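Progress report to the Van Wyk fund, September
Prepared by Ilona Fodor

The tea tasting programme at Fonby neighbourhood centre has now completed 2 terms. From the grant we have spent $2000, mostly for hall hire and for printing of the recipe booklet -- the printer in Bemisov gave us a good price.
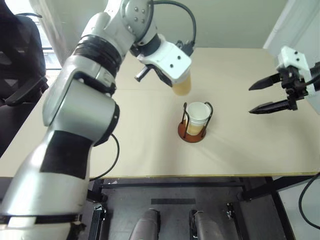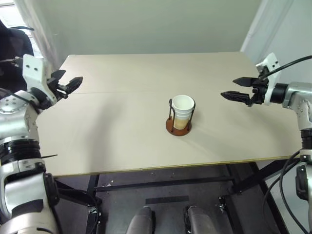

We have distributed 200 booklets to families and to the library. The Mostico translation is delayed, as our proofreader was travelling. I kindly ask that the remaining money be carried over to next term, so we can finish it and organise the second printing.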